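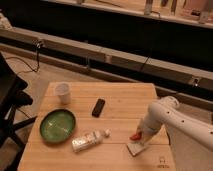
Manikandan Pai wrote to me yesterday that learning a language after 40 is mostly a matter of shame, and I have been thinking about it all evening.

He means the shame of speaking badly in front of people. I have lived in English for nine years now and I still prepare a sentence before I call the dentist.

My evening class started again in March. We were 31 students the first night. The teacher, Aishwarya Hegde, asked each of us to say one thing we cannot say in English. I could not say it, of course.

What I wanted to say was the small word my grandmother used when somebody left the house. It is "go", but it also means "come back". In English I say "take care" and it feels like a coat from another person.

I keep a notebook of words. Today it has 498 of them. The last five: reluctant, drizzle, errand, hunch, to dawdle. I love "dawdle". I use it too much and my son is tired of it.

Prepositions are still my enemy. On the bus, in the car, at the station. Tharun Arumugam told me to stop looking for the rule and read children's books aloud. I did it for one month – my "in" and "on" are a little better, my "at" is the same.

Also I do not translate jokes anymore. I tried at a dinner last winter. It took four minutes and then I had to explain what a washerman is.

To Manikandan I answered that the shame gets smaller when you are tired. After a long day I make more mistakes and I talk more.

Next class we must bring a poem in our own language and read it without translating. I have not chosen mine yet. If you did something like this, please tell me what you read.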